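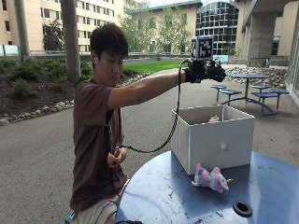
Marker cube on its support above the back of the right hand, with the cable run back to the left hand.

Comparing a glove rig and a hand-held gripper on the same pick task

These notes cover a side-by-side test of two hand-worn or hand-held capture tools: the Juser sensor glove and the Dillex hand-held gripper with a fisheye camera. Both feed the Sandhu logger. The task is the same for each: lift a soft toy and release it in an open box. Soft toys are a useful load for this comparison because they deform under the fingers and can fill the camera view at close range.

What you need

- A table that does not rock, and an open box
- Plush toys of different shapes and pile lengths
- One marker cube per tracked device
- A fixed camera with a clear view of the cube
- Sandhu logger, with clocks synced to the fixed camera

Step 1. Mount and check the marker

Seat the cube on its support and tighten it until it does not shift when you shake your wrist. Hold the arm straight out at shoulder height, fingers relaxed. Record 3 seconds, then repeat at the lowest working height. Compare the two pose traces. A slow drift in a held pose usually points to a loose support. Sudden jumps are more often detection errors - check glare on the marker before you touch the calibration.

Step 2. Route the cable

Leave enough slack for full reach and gather the rest in the free hand. Do not clip it tight to the forearm. A tight cable pulls on the glove at full extension and shows up in the wrist data as a small rotation that the operator did not make.

Step 3. Record the close-range set

Approach each toy slowly and keep the grasp closed for two seconds before lifting. With long pile, expect the view to fill with blurred fibers at contact. Mark the contact time from finger or jaw position, and use the image only as a cross-check. In our May session the logger saved 2087 image frames for the close-range set, and 1133 of them passed the default sharpness filter.

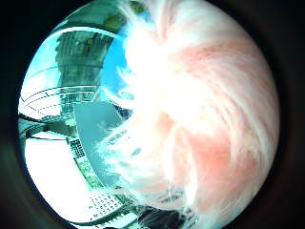 Farzana Kiani objected to the default filter when she read the first version of these notes. Her comment: "You are throwing out the contact phase. Those blurred frames are the ones a policy needs to learn when to close. Turn the filter off and tag them instead." Nabila Ashour agreed, but asked that tagged frames be left out of any tracking score, where they would count against the camera for a reason unrelated to tracking.

We now do both. In Sandhu, set the filter to "tag only" and exclude tagged frames in the scoring step.

Step 4. Record the placement set

Put the box within easy reach and run 7 placements per device. Start each one from the same hand height. Release above the rim, then withdraw straight up. Keep spare cable away from the path between the toy and the box, and stop the run if a loop catches.

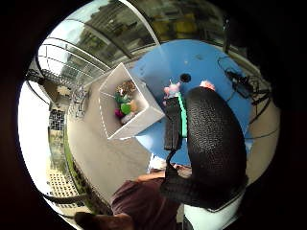 Score each placement as clean, touched rim, or missed. Write down regrasps separately, as a clean placement after two regrasps is not equal to a clean placement on the first try.

Step 5. Compare

Export both sets through the Udden script and line them up on contact time. Look at three values: pose dropout, delay between finger closure and first toy motion, and regrasps per placement. Do not average them into one score. The glove allows more natural finger placement, while the gripper has a simpler opening value that maps to a parallel jaw with little work. Which one is better depends on the arm that will replay the data.

If dropout is high on one device only, repeat Step 1 for that device before recording again.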